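Bed-making and T-shirt folding: what I brought home from the open day at Hurness

My neighbour Ona Siliņa had a spare ticket for the Hurness open day this July, and as she knows I can't pass a demonstration of anything without stopping, she very kindly thought of me. We went for the cake, if I'm truthful, and stayed the whole afternoon in the bedroom corner, watching grippers being put to work on the sort of jobs I do every morning with half an eye on the kettle.

Vinzenz Strebel, who showed us round, was patience itself, and answered all my questions (there were a good many, and Ona had a few of her own!). He explained that a person works the grippers by hand first, so that a robot can learn the job from the recordings. Well, I went home and tried doing my own chores as though I were teaching them to somebody, and I've been doing them a little differently ever since.

The bed, the pale sheet and the grippers, with the washing machines over on the left in the first and last:
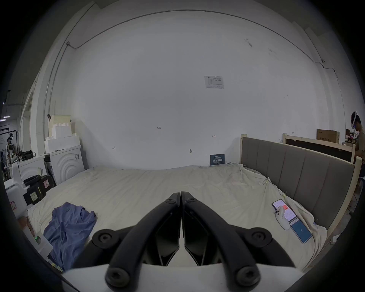
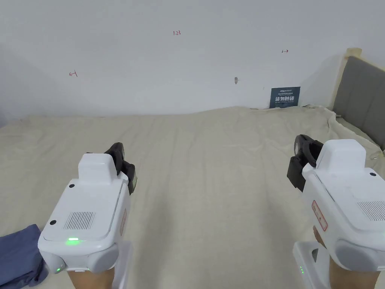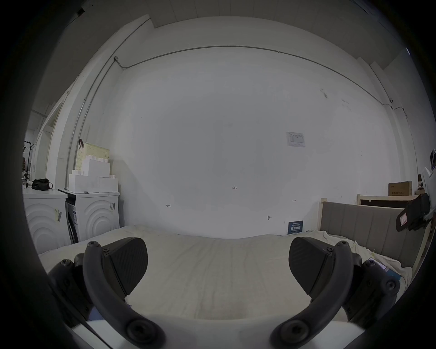
Tips to try at home

1. Clear the bed before you fold on it. Phones, books, glasses, the lot. I keep a shallow dish on the windowsill for them now, and I haven't lost my reading glasses in the duvet once.

2. Smooth the sheet with your flat hands, working from the middle out towards the edges, and then tug the corners. I always used to start with the corners and wonder why I had a ridge down the middle.

3. For a T-shirt, lay it face down and pinch it at the shoulder seam and again at the hem, directly below. Fold that side in, do the same on the other side, then bring the hem up to the neck. Pinch with just your finger and thumb; a whole fistful of cotton only makes more creases.

4. Fold next to the machine if you have the room. Ona has put a board across the top of hers, and her shirts go straight from the drum to the pile while they are still warm.

5. Leave fitted sheets till last, when you've got your hand in. I still roll mine up and hope for the best, so if you have a better way, do write and tell me!

Household tips by Sigita Lill, Mundonthorpe | Contact | © 2018 | Back to top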